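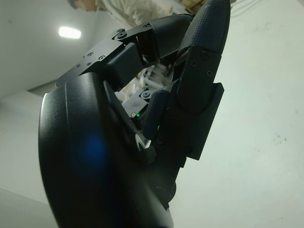
Grip first, everything else after. Most of what gets dropped or chipped in a workshop was held by something too smooth. Jar lids, chisel handles, the torch you always fumble. Look at the black fingertips: fine diamond pattern all over the one on the right, and that's what you want wherever your own fingers go. Diamond beats straight ribs, I find, it holds whichever way you twist. Self-adhesive rubber sheet does the job, cut with old scissors.

Sticking it on. Wipe the handle with meths, let it dry, press for 60 seconds. Leave overnight if you can bear to. Don't stretch it round or the ends will lift, mine did on the kitchen scissors and I had to start agian.

Small screws. Undo one, put it down in the order it came out. Strip of masking tape, sticky side up, on the bench. Write the place next to each. Egg boxes work too but not if you have a cat.

Phillips heads chewing up? Wrong size driver, nearly always. Try a 2 before you lean on it. If the head's already gone, wide rubber band between driver and screw, push hard, turn slow.

Cables and white plastic bits. Ten minutes at the end of the day, no more. Coil, tie, in the tub. Anything you can't name goes in a separate tub dated June and if its still there next June, out.

Hinges that squeak. Candle stub on the pin. Oil is fine but it drips and then you've got a mark on the paintwork.

Matte black things show every greasy thumb. Barely damp cloth, no polish, polish makes it patchy.

Tegwen Morgan wrote in about lining drawers with leftover grip sheet so the spanners stay put. Done mine, over 10 drawers, very pleased. Cut it a touch short at the back.

More on glue next time, out of room.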